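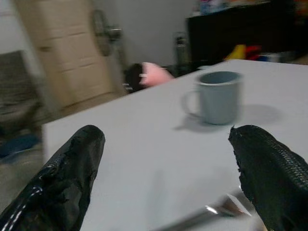
Kellell gripper kit, second version: review after one term of club use

The Kellell is a two-finger parallel gripper sold as a kit for small tabletop arms. Our robotics club bought it to replace a set of printed claws, and it has been on the arm since July. The club has 18 members, most of them in their first year of building anything, so the kit was judged mainly on assembly, wear and how well it copes with household objects. Our project for the term was a table-clearing task using mugs and cutlery.

Assembly

The kit arrives in one box with the fingers, a servo, a mounting plate and two bags of fasteners. The printed guide is clear up to the point where the servo horn is fitted. It gives the centre position but does not say that the servo must be powered and centred before the horn goes on. Our first build closed to a gap of 4 mm and would go no further. The second attempt was correct and took 51 minutes, including crimping the connector.

The mounting plate fits the Sorik arm directly. For the Wuvdale arm an adapter is needed, and the holes on ours had to be opened slightly with a file. Neither arm needed a change to its power supply.

Fingers and coating

The fingers are black, with a rubbery coating over a stiff core. Grip is good when the coating is new. It holds a glazed mug by the wall or by the handle at moderate force, and the servo does not run hot in ordinary use.

Durability is the weak point. The coating has torn and rumpled at the tip of one finger, and the edge of the other has gone ragged and crumbly. Our finger with the cross-hatched mesh surface came from the spares pack, so we can compare the two to some extent. The mesh gives a slightly better hold on the rim of a mug but sheds small pieces when it is dragged along the table. The smooth one picks up specks and needs wiping. We would call both consumable parts and budget for them on that basis.

Mugs

A mug with a loop handle is a fair test for a beginner group because it can be approached in several ways. Hauwa Lawal, who wrote most of our motion code, set up three: across the body, over the rim, and on the handle. The opening is wide enough for the first on every mug we own. Over the rim was the most reliable, with 18 lifts out of 20. Handle grasps worked when the handle faced the arm and were poor otherwise. A pale mug on a white table also gave our detection code trouble under the room lights, which is a fault of our thresholds and has no bearing on the gripper.

Cutlery

Forks and spoons lying flat are difficult. The tips are too thick to get under a handle, so the fingers have to close from both sides while almost touching the table. A height error of a millimetre or two either misses the handle or scrapes the coating, and I think most of our wear came from this. Shiny metal also produces highlights that shift as the wrist moves. The Štefanec fingertip set is thinner and does this job better, but it bends under a full mug.

Software and support

The supplied library is short and readable. Position and current limit can be set, and the current reading is steady enough to detect an empty grasp. There is no calibration routine, so ours is a small script run at power-up. An email about the guide was answered in two days with a corrected page.

Verdict

Recommended for clubs working with mugs, blocks and boxes. Order the spare fingers at the same time and set the current limit low while people are learning. For flat cutlery, fit thinner tips. Ours goes back on the Sorik next term with new fingers and the same servo.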